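Search reviews

Pradeck 2.3, reviewed by someone who has to use it

Pradeck is a desktop program for turning handheld gripper recordings into something a policy can learn from. You feed it wrist video, it finds the marker cubes, lines up the clocks, works out where each gripper was, and hands you trimmed episodes. It costs 300 euros a seat per year, and the splash screen has a drawing of a heron. I have used it on one tabletop tissue job since April, 879 episodes so far, and I have opinions.
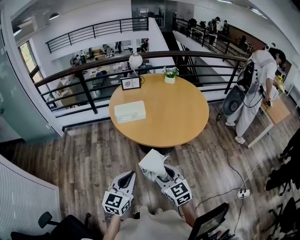
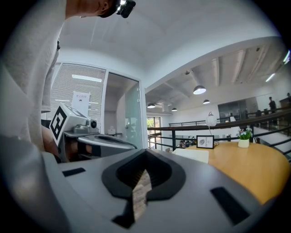 Clock alignment

Wonderful. I will say so early, while I am still in a good mood. Our old script matched streams by looking for a hand clap, and the people doing the clapping had widely differing ideas of what a clap was. Pradeck compares the motion in each video with the motion log and slides them together until they agree. Maja Kaczmarczyk spent an afternoon trying to fool it with files she had shifted by hand. It caught all of them except the one she had forgotten to shift, and it was right about that one too.

Marker tracking

Good in the middle of the view, moody at the edges. When a cube turns nearly edge-on, the pose flips and the gripper appears to do a somersault over the table. The program does offer a filter for this, three menus down, under "Cosmetics." Turn it on. I trained a policy without it, and the arm approached the tissue box like a man swatting a wasp.

Of my 879 episodes, 174 needed a manual fix before I found that checkbox. After a second pass with it on, I was down to a pile I could clear before lunch.

Episode trimming

The automatic cutter decides that an episode is over when both grippers stop moving. People stop moving for all kinds of reasons, including thinking. You can raise the pause threshold, but only for the whole project, and the slider snaps back to its default if you rename the folder. Konrad Marciniak filed a bug on this and got a very polite reply thanking him for his passion.

Export

Two formats, both fast. The larger one writes the gripper width in millimeters and the smaller one writes it as a fraction of full opening, a difference the manual mentions once, in a footnote to a different chapter. Projects past 1,000 episodes are split into two files, and your loader had better know that.

Compared with Anilance

Anilance has nicer plots and a far better undo. It also wants everything uploaded to its own server, and our connection is not up to it — I started an upload, went home, and came back to a progress bar with no progress in it. If your footage is small, try Anilance first.

Verdict

Four out of five for alignment, two for menus. I have renewed the seat, and the slider is still broken as of this morning.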